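Home | News | Investors | Contact

Baleck to acquire Kekana

HOSTVILLE, Mar 29, 2025 – Baleck has agreed to buy the packaging firm Kekana for £89 million in cash.
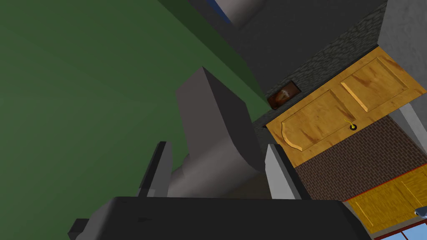 When will the sale close?
Completion is expected in April, once shareholders have voted.

Kekana employs 554 people at six sites. Its name will stay in use for 12 months.
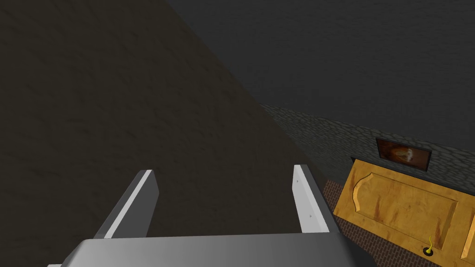

Computer-rendered view with a stone wall.

Baleck will pay for the deal from existing funds and a bank loan.

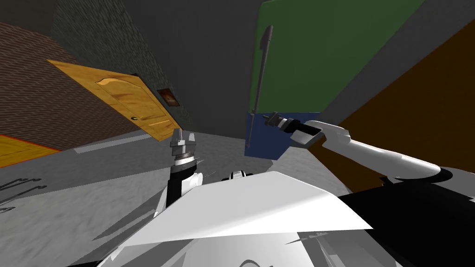
The loan runs for six years. Supplier contracts are unchanged.

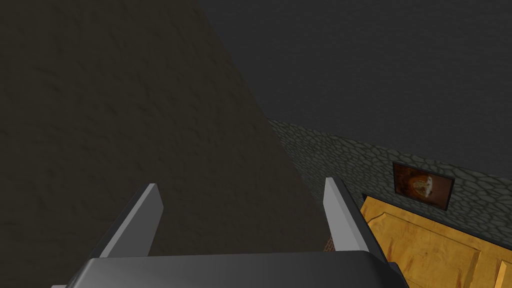
Kekana's head office will remain in Hostville.

Recent releases
Baleck full-year results
Disent supply contract renewed
Notice of annual meeting

We use cookies to improve this site. Accept | Settings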